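Fevimham Neighbors Help Board
Crafts and Making > Beading

Stretch cord keeps snapping on my bracelets — what am I doing wrong?

Posted by Stela Lazăr, Aug 1, 2021

Hi everyone! I started making beaded bracelets in the spring and I'm completely hooked (my kitchen drawers are no longer for cutlery). I'd love to have a little table at the Drirstead street fair at the end of August, and I have 30 bracelets finished, but I've run into a problem and I don't want to sell anything until I've sorted it out.

They break! Not all of them, but two of the ones I gave to my sister and her friends have gone in under a month. One went right at the knot. The other snapped somewhere in the middle, in the supermarket, and she was chasing beads down the pasta aisle. I'm using clear stretch cord from a big spool, the kind that looks like fishing line, and a plain double knot with a dab of superglue on top.

So: is it the cord, the knot, the glue, or me? Also, does anybody have a good way to get the size right when you can't measure the person? I've been making everything to fit my own wrist, and my wrist is small.

Thanks in advance, I've learned so much from reading the older threads!

Ilona Lakatos
18 people found this helpful

Oh, welcome to the addiction! I'd put my money on the glue first and the cord second.

Superglue dries hard and stretch cord has to move. Every time she pulls the bracelet over her hand, the cord bends against that little stiff lump and it gets weaker right there. Swap it for a jewelry cement that stays flexible and let it sit overnight before you trim the tails. Such a small change and it made a huge difference to mine.

Then the knot. Try a surgeon's knot — it's a normal square knot, only you take the end through one extra time. Pull it tight slowly, give the whole bracelet a gentle tug so the knot settles, and hide it inside a bead with a bigger hole if you have one.

And prestretch! Cut your piece a few inches longer than you need, hold both ends and pull firmly several times before a single bead goes on. New cord relaxes after a few days of wear, you get gaps, the beads start sliding, and the sliding is what saws through it.
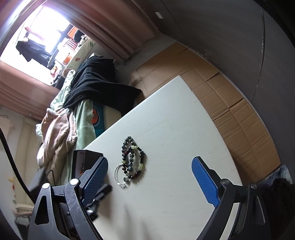 Géza Hegedűs wanted to add that the one in the supermarket sounds like a bead problem to him. Some beads have sharp edges around the drill hole, gemstone chips and cheap metal spacers especially, and they will cut through even very good cord. He runs a bead reamer around both ends of every stone bead. It's dull work, he admits, but he sold at Drirstead for two summers and had one bracelet come back.

I agree with all of that. As for size, most adults seem happy with 7 inches. Make the bulk of the batch in that size, a few at 6.5 and a few at 7.5, and put them in separate dishes with a card. Big chunky beads take up room on the inside, so go up a quarter inch for those. And bring your cord and cement to the fair so you can take names for custom sizes. People love being asked!

Lăcrămioara Manole
4 people found this helpful

use thicker cord. I had the same trouble with 0.5 mm and went up to 0.8 and it stopped. check it fits your beads first, seed beads won't go on it

Katalin Kovács
9 people found this helpful

Good advice already, so just a couple of extras. Old cord goes brittle, and if that big spool has been sitting on a sunny windowsill I'd replace it. Keep the new one in a drawer.

Tell your sister to roll the bracelet on over her fingers and not to stretch it wide open. I print that on the back of my cards now, along with "take off before swimming."

If you end up restringing all 30, do it in front of a good movie with a towel on your lap. The towel catches everything. Good luck at the fair, I'll come and find your table!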